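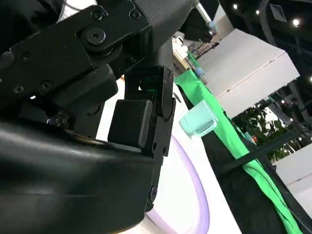

Will the adult swimming lessons carry on after Christmas? They will, on the same evening and at the same price, with an extra beginners' group if the pool at Somport can give us the lane.

2019-12-18
By the lessons coordinator, Plallmont Swims

I know you asked for the short version this time, so I'll try, but there's a fair bit to tell you and most of it is good.

When the Selvanayagam Fund agreed the grant, we said we'd start with people who had never learned at all, and only take on the "I could do a width when I was nine" crowd if there was room. I'm glad we stuck to that. The beginners' group filled up before the posters had even gone up in the surgery (word of mouth in Plallmont is faster than anything I can do with a printer) and we had to open a waiting list straight away. There are 7 people on it at the moment. I've rung every one of them and they all still want a place.

The lessons themselves have settled down nicely. The first few weeks were mostly standing in the shallow end getting faces wet, and I did worry people would think they weren't getting their money's worth. They didn't seem to mind a bit! One lady told me she'd been avoiding the shower spray for most of her life and now she washes her hair without a flannel over her eyes. She hasn't swum a stroke yet and she's thrilled. I don't know which box on your form that goes in, so I'm putting it here.

Further on, four of the group can now do a full length without stopping, front crawl or something close to it. Two more can do it on their backs. Breathing is still the sticking point for nearly everybody, and our teacher has asked if she can spend the whole of the first January session on it and leave the arms alone. I've said yes.

Now the bits that haven't gone so well.

Changing rooms. The school swimming club comes out just as we're going in, and it's a squash, and some of our learners are already nervous about being seen in a costume. A couple stopped coming and I'm fairly sure that's why. I've asked the pool for a later start, or failing that the use of the family changing area, which is locked in the evenings for reasons no one has been able to explain to me. They've promised an answer before they close for the holidays.

Booking. We moved over to Skernix in the autumn, as you suggested, and for people who are happy on a phone it's been fine. It sends the reminders and I no longer have a carrier bag full of paper slips. But plenty of our learners would sooner ring up, so I'm still taking calls at home and typing them in myself. I can live with that until Easter, but I'd like to talk about it when we next meet.

Transport. The last bus back from Somport leaves while people are still drying their hair. So far it's been lifts, and everyone has been very good about it, but it does mean that anyone without a friend in the group is stuck. I haven't got an answer to this one yet. A shared taxi would use up more than we've got.

On money, we're slightly under. Lane hire has come out as expected, the teacher's fees are bang on, and we set aside £200 for floats, goggles and so on and have only spent half of it. With your permission I'd like to move the other £100 across to help with fees for people who can't manage the full price. We've been asked about this more than we thought we would be, usually in a whisper at the end of a session, and it's horrible having to say we'll see.

Between now and the next report I want to get the extra beginners' group going, sort out the changing rooms one way or another, and offer everyone who finishes the course a session in the deep end with the teacher in the water beside them. That was their idea. Half of them are dreading it and have put their names down anyway.

The December invoice from the pool hasn't arrived, so the figures on the spreadsheet stop at the end of last month. I'll send the new one over as soon as I have it, along with the feedback forms, which are a bit damp round the edges but readable.

Do come along to a session in the new year if you can. The café upstairs has a window over the pool and does a decent toasted teacake.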